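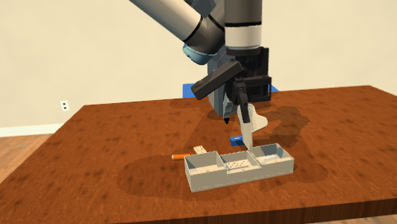 Looking after a wooden table

Most marks on a wooden table come off if you leave them alone for a day first. Rubbing at a fresh one usually makes the patch bigger.

White rings
These are moisture in the finish. Give the table 48 hours in a dry room. If the ring is still there, lay a clean cotton cloth over it and pass a barely warm iron across, no steam, a few seconds at a time. Lift the cloth and look between passes.

Dark rings
Water has reached the wood itself. Polish won't shift it. You will need to sand back and refinish, and it is best to do the whole top so the colour matches.

Everyday cleaning
Damp cloth, wrung out hard, then a dry one. A drop of washing-up liquid for grease. Keep off spray polishes with silicone in them if you ever plan to refinish, as new varnish won't stick well over the residue.

Oiling
Only for oiled tables. Put a drop of water on the surface, and if it soaks in, the table is due. Wipe on a thin coat along the grain, wait 25 minutes, and wipe off everything that hasn't gone in. Leave overnight. I do ours every April.

Spread oily rags out flat outdoors to dry before binning them. Bundled up they can catch fire.

Wobbly legs
Check the floor before the table. Then tighten the bolts underneath, a quarter turn each, working round. Ours took an 8 mm spanner. Felt pads will take up a small gap.

Thanks to Thaís Marinho for the tip about the iron.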